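## Back behind the wheel
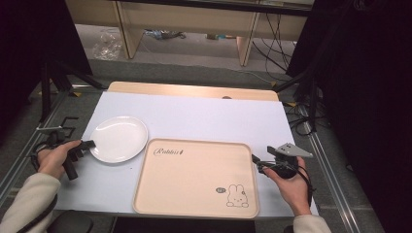

*A plate and the Rabbit tray.*

Well, I've finally done it. After months of saying I'd never buy another big saloon, I've gone and bought one (sorry, Noelia!). It's a Plundier, the long one, dark green, with the grey cloth seats instead of the leather, and I drove it home from Stalthorpe with the windows down and a daft grin on my face.

I'd had my eye on it since February. Hugo Carrasco had it on his forecourt and kept ringing to tell me someone else was interested, which I didn't believe for a minute, and in the end he knocked £800 off and threw in a set of mats. The mats don't fit. Never mind.

So what's it like? Soft, mostly. It floats over the worst bits of the Pilberg road in a way my old hatchback never did, and at 70 it's so quiet that I could hear my keys rattling in the door pocket. The steering is a bit vague when you're parking and the boot lid weighs a ton, but the seats are the comfiest I've had in any car. I'm less keen on the touch screen. Changing the fan speed takes three prods, and I want my knobs back!

Ludger Meinecke came out for a spin and thinks the front end looks grumpy. I rather like it. Begoña Cuesta sat in the back, stretched her legs right out and asked if we could go round again, so we did.

I've covered 842 miles so far and the only niggle is a squeak from the passenger side over speed bumps. If any of you have had the same and cured it, do drop me a line. I'll be taking it up to the Stalthorpe meet next month, so come and have a poke around inside.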